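Print | E-mail

20/09/2019, bench notes, Panum

Sorting the small stock for the Veltgate boxes. Lidded container on the left of the table, shallow white plate right of centre for whatever needs checking against the list. Bottle with the green cap and the small orange and white box are both on the plate for now.
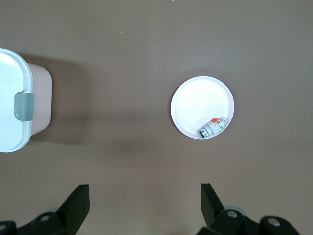 List from Asger has 172 lines, 60 of them still without a shelf number. Shiyu has the August version and will compare the two. Clips on the lidded containers to be closed before they go back on the shelf. Labels: 32 left, order more from Vondov.

Print | E-mail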